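Boletim > Boas práticas > Robôs em casa

Regras da casa para quem trabalha com robôs no quarto dos outros

25/01/2019 | 4 comentários | 32 partilhas

Quem acompanha este boletim há mais tempo já sabe que gostamos de regras, mas que gostamos sobretudo de regras curtas, daquelas que cabem numa folha colada na porta do armário das ferramentas e que toda a gente consegue repetir sem ir ver. Foi com essa ideia que, em dezembro, nos sentámos com os colegas da Bonalura e da Partanen para rever o caderno de boas práticas do projeto Volis, que trata do trabalho de robôs de dois braços em casas mobiladas: fazer camas, arrumar livros, levantar roupa, enfim, aquelas tarefas pequenas que parecem simples até alguém ter de as escrever passo a passo.

O caderno antigo tinha 40 páginas e, convenhamos, lia-se com algum esforço. Muito do que lá estava vinha do chão de fábrica, onde há barreiras, linhas pintadas e um operador que passa o dia no mesmo sítio. Um quarto é outra conversa. O chão pode ter alcatifa, a cama está encostada à parede, há almofadas de que alguém gosta muito e há um livro que alguém ainda anda a ler. A versão nova ficou em 30 páginas e começa precisamente por aí, pelo respeito pela casa e pelas coisas que estão nela, e só depois passa às velocidades e às forças.

A primeira regra que queremos partilhar convosco é a da chegada. O robô aproxima-se da cama com os braços recolhidos, para, e só então os estende, sempre com as duas garras à mesma altura e acima do colchão. Parece um pormenor, bem sabemos, mas uma garra que chega baixa de mais apanha a dobra do lençol e puxa tudo atrás de si. A pessoa responsável confirma a altura com os próprios olhos antes de autorizar a descida, e confirma-a de lado, com calma, as vezes que forem precisas.

A segunda é a dos cabos. Quando os cabos das garras correm por fora dos braços, a folga tem de ser verificada em toda a amplitude do movimento, incluindo aquele gesto mais aberto que só se faz no fim, quando se vai buscar a almofada do canto. As borlas, as fitas e os fechos das capas são os culpados habituais dos enganchos, e por isso passaram a constar da inspeção inicial, ao lado do botão de paragem e do estado dos dedos da garra.

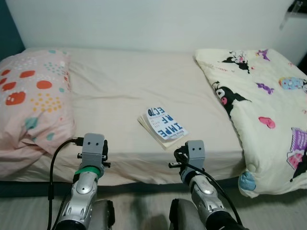 A terceira regra diz respeito aos objetos pessoais, e foi a que mais conversa deu (e mais café, já agora). Ficou assente que nada se tira do lugar sem que o morador tenha dito que sim, e que um livro, seja ele qual for, é tratado como se fosse emprestado: pega-se pela lombada ou pelas duas capas, nunca por uma folha solta, e nunca se arrasta sobre o tecido se houver maneira de o levantar. Se estava virado para um lado, volta a ficar virado para esse lado, salvo combinação em contrário. Os colegas da Partanen defendiam que bastava devolver o livro à mesma superfície, nós achámos que a orientação também conta, e acabou por vencer a redação mais exigente – o que nos deixou, confesso, bastante contentes.

Quanto aos têxteis, o caderno separa agora o lençol ajustável das peças soltas, que antes vinham todas no mesmo capítulo. Nas almofadas e nos edredões, a garra fecha devagar e para assim que sente resistência. Não se puxa por cantos decorados nem por costuras, e as capas com desenhos recebem o mesmo cuidado que as lisas, mesmo quando a tentação é despachar o trabalho antes do almoço.

Falta falar da distância das pessoas. Enquanto os braços estiverem estendidos sobre a cama, ninguém se senta nela, ninguém se debruça para ajeitar uma ponta e ninguém passa entre o robô e o colchão. Quem quiser ajudar pede a paragem, espera que os braços recolham e só depois se aproxima. Vale para visitas, vale para crianças e vale, com especial insistência, para nós próprios, que somos quem mais depressa se esquece.

A folha resumo para imprimir já está com a Urnora, que trata da paginação, e seguirá com o próximo boletim. Até lá, se encontrarem nas vossas casas de ensaio alguma situação que o caderno não preveja, escrevam-nos, mesmo que vos pareça coisa pouca. Lemos tudo e respondemos a todos, às vezes com algum atraso mas sempre com gosto.

Contacto: redação do boletim Volis | © 2019 Volis | Voltar ao topo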